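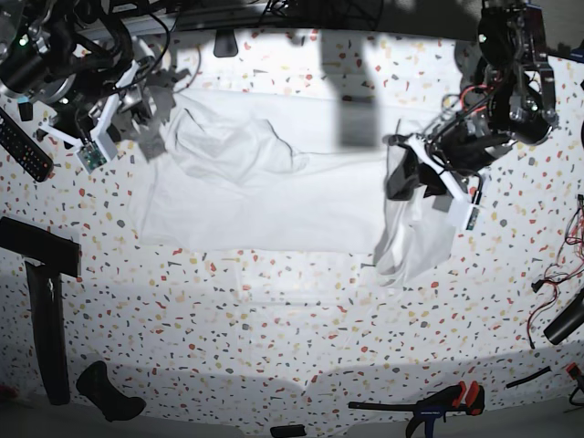 2023年3月23日 作者:Milagros Umali

搜索本博客 输入关键词 搜索

白衣服到底怎么叠才好看,顺便聊聊我的水磨石花纹桌子

换季了,衣柜门一拉开我就想把它关回去。每年春天都是这样,厚的还没收,薄的已经要穿了,两边的衣服混在一起,想找件白T恤得从毛衣底下往外拽,拽出来一看,领口歪了,前襟上压了一条斜斜的印子,像谁拿尺子画上去的。所以这礼拜我下了决心,从白色的开始,一件一件摊开重新叠。

为什么是白色呢,说来有点丢人,我的白衣服实在太多了。每次出门逛街都觉得自己缺一件基础款白T恤,买回来发现跟家里那些长得几乎一模一样,领子高一点低一点,袖子长一点短一点,我妈说你这是在集邮。她说得对!可是真到穿的时候又总觉得哪件都差一口气。有的洗过之后腋下发硬,有的薄得里面穿什么都看得见,还有的版型本来很好,被我叠坏了,肩膀那里鼓出来两个小包,穿上像垫了半截饼干。

先说桌子吧,我知道有人会问。桌面是水磨石花纹的,白底上撒着红的、灰的、黄褐色的小碎点,还有些深色的,长度143厘米,当初在Zoltitz的清仓区看到它,我在旁边来回走了好久。搬回Plesinstead的路上我坐在车里一直回头看,生怕磕了角。店员当时劝我买旁边那张纯白的,说显干净。我心想您是没见过我家,纯白的桌子掉一粒芝麻都看得见,花点的多好啊,面包渣掉上去我能假装三天没发现(好吧,有时候是真的没发现)。

不过花点桌面有一个毛病,是我后来叠衣服才体会到的:白衣服放上去,线头和小毛球特别容易看漏。有一回我对着一个小红点又吹又掸,还拿指甲抠了半天,抠的是桌子。反过来也有,以为是桌上的花纹,把衣服提起来一看,红点跟着衣服走了,是番茄酱。那件后来泡了很久才救回来。现在我的习惯是摊开之前先把衣服拎到窗边看一遍,正面反面,领子里侧,看完再上桌。

但是桌面平啊,这一点真的要夸。我以前都是在床上叠的,床软,你这边往下一按,那边就翘起来,袖子刚折过去又自己滑回来了,叠出来的东西边是弯的,摞起来就往一边倒。换到硬桌面上叠,同样的手法,边就直多了。还有高度,在床边叠衣服得一直弯着腰,叠完一筐人都直不起来,站在桌边叠就舒服得多,还能听着广播慢慢来。

下面说说我是怎么叠的。先声明,我没有学过什么收纳课,也没有考过什么证,都是自己叠坏了很多件之后慢慢摸出来的,你们有更好的办法一定要告诉我。

第一件事永远是摊开。听起来像废话,可我发现我以前叠不好,十次有九次毛病都出在这里。衣服从晾衣架上收下来,往往是一团,你随手往桌上一放,总有一块是窝着的,里面那层皱成一堆,外面看着平,折下去就鼓包。我现在会找到一个角,最好是下摆的角,捏住了,轻轻往上提一点点,让布自己垂下来,再往外带着放平。不要使劲拽!棉布尤其不能拽,拽一次下摆就波浪一次,等你发现的时候已经像荷叶边了。提起来,放下去,让它自己落,比用手掌在上面来回搓要平得多。

要是中间还有窝着的地方,就从离它最近的边去找,把那一层顺出来。我以前喜欢直接从上面往下按,按不平就再按,越按褶子越深,最后只好拿熨斗出来,而我最讨厌熨衣服了。熨斗那股热气一上来我就想起小时候外婆家的夏天,闷得人喘不过气,她还非要把枕套都熨得能立起来。

摊平之后我会看领口。领口摆正了,整件衣服的中线就有了,两边往里折的时候心里有数。我折袖子的方法很普通,连着衣身的侧边一起往里收,袖子再折回来,沿着衣身放直。有人喜欢把袖子先单独折好,我试过,薄的T恤可以,厚一点的就会在肩膀那里堆出一坨。也就是我前面说的半截饼干。

然后是长度。这个要看你的抽屉,我家的抽屉浅,所以我从下摆往上折2次,折完竖着放,开抽屉就能看见每一件的边。如果你是放在架子上平摞的,就少折一次,摞起来好看。竖着放有个缺点,抽屉没塞满的时候它们会慢慢躺下去,像一排打瞌睡的人。我的办法是拿个鞋盒盖子挡在后面,衣服少了就往前推一推。不美观,但是好用,反正抽屉一关谁看得见。

说到这里要讲讲光线。我这张桌子上方有光打下来,手伸过去布面上就会拖出长长的灰影子,白衣服上特别明显。一开始很烦,老把影子看成没洗掉的印子,凑近了才知道是影子。后来发现这也有好处,白布上的褶子本来不容易看出来,有一点点影子,哪里不平一眼就知道了。阴天的时候反而叠不好,整件衣服白茫茫一片,折歪了都不晓得,等摞起来才看出来斜。

再来说洗。白衣服叠得再好,发黄了也是白搭。我之前一直用Revodora的洗衣液,味道我很喜欢,有点像切开的青苹果,不过洗白的我会少放一点,放多了漂不干净,晾干以后布是硬的,叠的时候折痕特别死。少放一点,多漂一遍,布就软下来了。水温我不敢太高,主要是怕缩水,我有一件很喜欢的白上衣就是这么没的,从刚好盖住腰变成刚好盖不住,送给外甥女了,她穿着倒是很可爱,气人。

晾的时候也有讲究。我现在都是倒着晾,夹下摆,这样领口不会被衣架撑大,肩膀上也没有那两个尖尖的角。收下来之前先抖一抖,抖完顺手把侧缝拉直,到了桌上能省好多事。要是收下来还带一点潮气我就不叠,搭在椅背上再等等。有一年梅雨天我偷懒,摸着差不多干了就叠好塞进抽屉,过了几天拿出来穿,走到半路闻到一股抹布味,还以为是地铁里的……

我这次整理还拿出来一些根本不记得买过的。有一件是前几年在Sampaio那条街上的小铺子买的,纯棉,很厚实,领口有一圈细细的滚边,老板娘跟我说这种布越洗越软。我当时嫌它硬,穿了一回就塞到最里面去了。这次拿出来洗了一遍,真的软了!摸着像旧床单,是好的那种旧床单,夏天午睡时贴着脸凉凉的那种。我立刻把它放到抽屉最前面。可见有的衣服要等,有的人买衣服要多一点耐心,说的就是我。

当然也有要送走的。我给自己定的规矩是犹豫超过3分钟就放进“再想想”的袋子里,先不扔,袋子放到门口,等到四月底再打开看,如果中间一次也没有去翻过,那就整袋送去旧衣回收。这个规矩去年执行得不太好,袋子倒是放到门口了,结果我每隔几天就去掏一件出来穿,到最后袋子里只剩一条围巾。今年我打算把袋口扎起来,扎紧一点,打死结。

旧的白T恤我不一定都送。洗得很薄的那些,剪开做抹布是真好用,擦玻璃不掉毛,擦这张桌子也好用。剪的时候把侧缝和领子去掉,剩下两片大的,边不用锁,棉针织布不怎么脱线,会自己卷起来。领子那一圈我也留着,绑番茄苗、扎垃圾袋都行,有弹性。我先生看见我把领圈一个一个套在门把手上,问我这是什么装饰,我说这是资源。

还有一件事我一直没想明白,就是那种领子很大、袖子跟身子连在一起的宽松款到底怎么叠。它没有明显的肩线嘛,摊在桌上像一张不规则的饼,你从哪里折都觉得不对。我现在的做法是先不管它长什么样,把多出来的部分都往里收,收成一个长方形再说。收出来有时候厚薄不匀,中间厚两头薄,竖在抽屉里站不稳。挂起来的话肩膀又会滑,衣架一碰就掉到柜底,等你想起它已经跟吸尘器的管子缠在一起了。有会叠的朋友请务必教教我,我可以请喝茶。

叠完的白衣服我是按厚薄分的,没有按长短袖分。以前按袖子分过,后来发现我早上拿衣服的时候想的是“今天冷不冷”,并不会想“今天要露胳膊吗”。薄的在左边,厚的在右边,中间放那种空调房里穿的不厚不薄的。我先生的白衬衫不在里面,他的自己管,他叠衣服的方法是卷,卷成一根一根的,远看像一抽屉春卷。我不发表意见,他的抽屉也确实比我的整齐,我是不会当面承认的。

白色这一批弄完,接下来要轮到深色的了。深色的麻烦在沾毛,我那个粘毛的滚筒只剩薄薄一圈纸,得先去买。袜子我准备放到最后,袜子是另外一个故事,单只的那些我已经给它们准备了一个饼干盒,里面什么颜色都有,就是没有两只一样的。

对了,前阵子有人留言问桌面会不会吃颜色。我这张目前还好,咖啡洒过,酱油也洒过,及时擦都没有留下什么。红酒没有试,不敢试。我会在桌上铺一块旧毛巾再剪抹布,怕剪刀划到,虽然真划了大概也会混在那些碎点里看不出来吧,可我自己会知道呀,每次吃饭都会盯着那里看。

好了,茶凉了,我去把桌上的收进抽屉。下次写深色的,要是滚筒买到了的话。

留言

小满的阳台:床上叠衣服那段简直是我本人,腰都叠断了还是歪的。今晚就去餐桌上试。连袖宽松款我是挂着的,衣架两头缠橡皮筋就不滑了,你试试看!

Milagros Umali 回复 小满的阳台:橡皮筋!我怎么没想到,我还有一门把手的领圈呢,缠那个应该也行。

老陈爱洗衣:不同意少放洗衣液。白的我都是先泡再洗,泡的时候可以多放一点,漂两遍,跟你说的硬没有关系,你那边水硬吧?

Milagros Umali 回复 老陈爱洗衣:有可能是水的问题,我们这边烧水壶底下总是一层白的。下次我泡一批对比一下。

豆沙包:想问竖着放的话,下面的折边朝上还是朝下?我朝下放的,每次抽一件旁边的就散了。

Milagros Umali 回复 豆沙包:我是圆的那边朝上,开口朝下,抽的时候用另一只手按一下旁边那件。挤一点会好很多,太松了就容易散。

路过的橘子:春卷先生+1,我家也有一位。他连毛巾都卷。

阿宁:我家也是花点的台面,找线头找到眼花。后来在上面铺一块深蓝色的布再叠白衣服,毛球看得清清楚楚,叠完把布一抖就行了。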